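Montag, spät, schon im Bett mit dem Laptop auf den Knien

Nur schnell, bevor alles weg ist. Rücken tut weh, Kaffee zu viel, Abendessen war ein Käsebrot im Stehen. Trotzdem guter Tag. Glaub ich.

Um kurz nach acht in der Halle bei Wisberg, Rok schon da, Laune mittel. Die Nachtübertragung nach Arkow war hängengeblieben, also erstmal Platten hin und her, Logs lesen, fluchen. Das neue Aufnahmeskript legt die Episoden jetzt in Unterordner nach Aufgabe ab, was wir alle wollten, nur das alte Prüfskript weiß nichts davon und meldet brav null Dateien. Hab eine halbe Stunde gedacht, Freitag wäre komplett verloren. War er nicht. Alles da. Kurz hinsetzen müssen.

Dann endlich Sortieraufgabe. Obst in den einen Korb, Krimskrams in den anderen, Zettel davor. Klingt nach Kindergarten und ist es ja auch ein bisschen. Ich hab vormittags gesteuert, Rok am Rechner, nach der Hälfte der Schicht tauschen. Meine Hände sind danach immer so komisch, als würden die Finger noch verzögert reagieren. Beim Zähneputzen eben gemerkt, dass ich die Bürste in Zeitlupe gegriffen hab.

Banane ist gemein. Sie ist krumm und man will immer in der Mitte greifen, und dann steht der Daumen falsch. Besser etwas weiter Richtung Ende, Hand flach von oben, runter, zu, und beim Ablegen den Daumen als letztes weg. Aufschreiben für Azra!! Die steuert ab morgen mit. 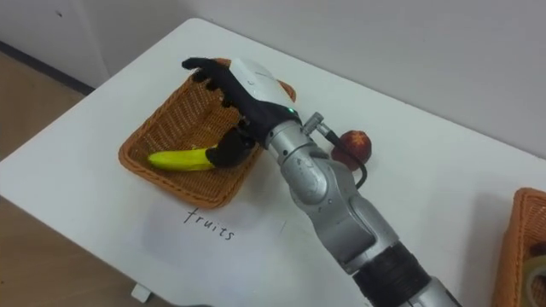

Das Loslassen ist überhaupt das Thema der Woche. Kneževič schreibt aus der Auswertung, dass das Modell beim Greifen ganz ordentlich ist und dann über dem Korb stehenbleibt, als müsste es nochmal nachdenken. Kein Wunder, wir machen das ja alle so. Ich auch. Man fährt hin, man hält an, man schaut ob es passt, man öffnet. Diese Pause lernt es mit, und es lernt sie offenbar lieber als den Rest. Also heute Regel: keine Denkpausen über dem Korb. Wer unsicher ist, bricht ab und fängt neu an. Rok findet das zu streng, er meint, ein paar zögernde Beispiele schaden nicht, die echte Welt zögert auch. Wir haben uns beim Mittag darüber halb gestritten, mit vollem Mund, und uns dann geeinigt, dass zögernde Durchgänge eine eigene Markierung kriegen und Kneževič selber entscheiden soll, ob er sie reinnimmt. Find ich fair. Mehr Arbeit fürs Beschriften natürlich, und das bin dann wieder ich.

Mittag übrigens Linsensuppe vom Imbiss gegenüber, die ist wieder gut, seit sie den Koch gewechselt haben. 

Nachmittag dann Serie. Plan waren 20 saubere Durchgänge pro Anordnung. Geschafft haben wir bei der ersten Anordnung alle, bei der zweiten nur 12, dann ist die linke Brille (meine, die alte) beschlagen und das Band am Hinterkopf gerutscht und ich hab alles doppelt gesehen. Pause. Fenster auf. Kalt. Weiter ging nicht mehr viel.

Was ich mir merken will, durcheinander:

Objekte zwischen den Durchgängen wirklich verschieben. Nicht so bisschen. Letzte Woche lagen sie fast immer an derselben Stelle, weil man beim Zurücklegen faul wird, und das Modell greift jetzt ins Leere, sobald es eine Handbreit anders liegt. Rok hat vorgeschlagen zu würfeln. Haben wir dann gemacht, mit einem Würfel aus seinem Rucksack, Tisch in Gedanken in Felder geteilt. Albern, hilft aber.

Körbe auch mal drehen. Und mal näher an die Kante. Am Anfang traut man sich nicht, weil man Angst hat was runterzuschmeißen.

Klebeband zählt nicht als Obst. (Steht da, weil ich es heute einmal in den falschen Korb gesteuert hab und Rok das über den Lautsprecher kommentiert hat. Danke.) Durchgang trotzdem behalten, als Fehler markiert. Fehler sind auch Daten, sagt er. Fehler sind vorallem peinlich.

Die Sätze dazu variieren. Zu jeder Aufnahme kommt ja ein Satz, was gemacht werden soll, und wir haben wochenlang dasselbe getippt. Heute zusammen eine Liste gemacht, wie man das anders sagen kann. Räum das Obst weg. Leg die Früchte zu den Früchten. Rok wollte unbedingt was mit "Vitamine". Steht jetzt drin.

Tempo. Ich bin schneller als im September, merkbar. Einen einzelnen Griff mach ich ohne nachzudenken, solange mich keiner anredet.

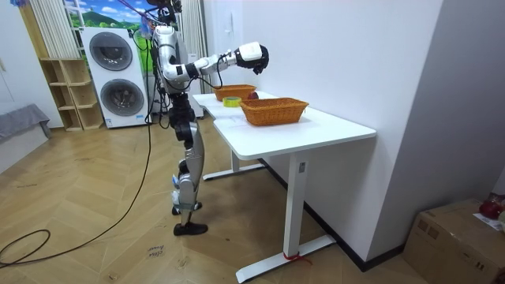 Gegen vier kam dann der Anruf von Flollham, ob sie die erste Lieferung schon Mittwoch haben können und nicht erst Ende der Woche. Können sie nicht. Hab gesagt, ich schau mal. Warum sag ich sowas immer. Rok hat nur die Augenbrauen hochgezogen. Jetzt ist der Plan so: morgen Azra einarbeiten, vormittags noch die fehlenden Durchgänge von Anordnung zwei, nachmittags die runden Sachen. Mittwoch geht eine Teilmenge raus, mit großem Hinweis drin, dass es eine Teilmenge ist. Den Hinweis muss ich noch formulieren, freundlich aber so dass man es später nachlesen kann.

Die runden Sachen machen mir mehr Sorgen als die Banane. Wenn man einen Apfel nicht genau erwischt, schiebt man ihn nur vor sich her, und die Finger sind hart, da gibt nix nach. Idee: von der Seite kommen, Daumen erst auf den Tisch, dann schließen. Hab das zwei mal probiert zum Schluss, einmal ging es, einmal ist er weggerollt und Rok hat ihn gefangen, bevor er auf dem Boden war. Sein schönster Moment des Tages, glaub ich.

Noch was zur Kopfkamera. Wenn ich mich zu weit vorbeuge, verdeckt der eigene Arm alles, was man eigentlich lernen soll. Beim Steuern merkt man das kaum, man weiß ja, wo der Korb ist. Beim Durchschauen am Abend dann: Arm, Arm, Arm. Also Kopf ruhiger und mehr von oben. 5 Durchgänge hab ich deswegen rausgenommen, tat weh. Die feste Kamera hätte die noch gerettet, aber wir brauchen immer beide Ansichten, sonst nimmt das Training die Episode nicht.

Danach noch beschriftet bis etwa halb acht. Anfang, Griff, Ablage, Ende. Anfang, Griff, Ablage, Ende. Irgendwann Musik dazu, die alte Playlist, und dann ging es. Rok ist um sechs gegangen, Elternabend. Allein in der Halle ist es schön, wenn die Lüftung aus ist.

Komisches Gefühl auch. Man macht den ganzen Tag was vor, immer dieselbe Bewegung, und irgendwo rechnet es dann die Nacht durch, und am nächsten Morgen macht es das nach, inklusive der kleinen Schlenker, die man selber nie bemerkt hat. Beim Testlauf letzte Woche hat die Hand vor dem Griff so einen kleinen Bogen nach außen gemacht und Rok hat gesagt, das bist du. War ich auch. Hab mir meine Aufnahmen angeschaut, ich mach das jedes Mal. Keine Ahnung woher.

Mama nicht zurückgerufen. Morgen!!

Für morgen noch: frische Bananen kaufen, die eine wird langsam weich. Brillenband. Azra den Zugang geben, bevor sie kommt und nicht wieder eine Stunde danach. Kneževič fragen, ob er die Markierung im Dateinamen will oder in der Tabelle. Würfel liegt bei mir in der Jackentasche, Rok zurückgeben.

Wecker auf halb sieben. Licht aus.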